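Open day at the Clotencombe mill museum
2019-07-12

I had been promising Ngọc Chu a trip to Clotencombe ever since she moved in next door, and the summer open day finally gave us the push we needed. It's 33 miles from my front porch, most of it pretty farm country, and we stopped only once (for peaches, which did not survive the drive!). Admission was free, parking was in the field behind the church, and a nice boy in rubber boots waved us into a spot under the trees.

We joined the 11 o'clock tour with Đạt Thân, who grew up in the village and clearly loves every brick of the place. He took us up to the stone floor first, then down those steep little stairs to the wheel pit, where it was cool and dark and smelled of river. The mill ground corn and wheat for three generations of one family, and he told us about the flood year, when they hauled 482 sacks up to the attic in a single night.

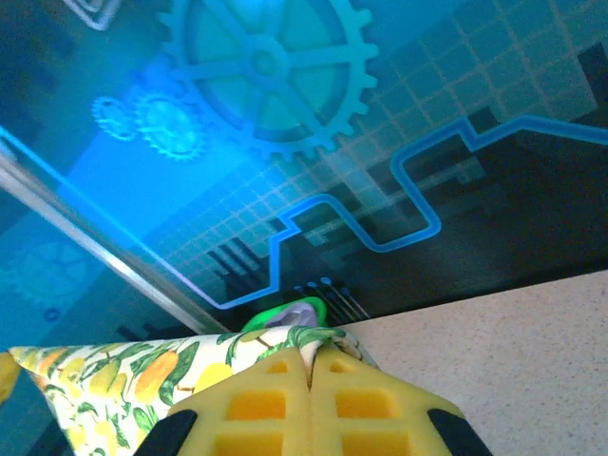 Milling, he explained, is all a matter of speed. The water wheel turns slowly, the stones have to turn fast, and everything between the two is there to make up the difference. I have never had a head for machinery, and I'd been nodding along without following much of it, but the big pale gear on the blue screen, with the two little ones off to its left, helped me more than I expected. Ngọc got it right away, of course, and asked such good questions about wooden teeth that the rest of the group started listening to her too.

Lunch was soup and rolls in the old cart shed, and I bought 2 bags of the stone-ground flour to take home. The next open day is in September, when they'll have the cider press going, and Ngọc has already put it on her kitchen calendar. Bring a sweater for the wheel pit.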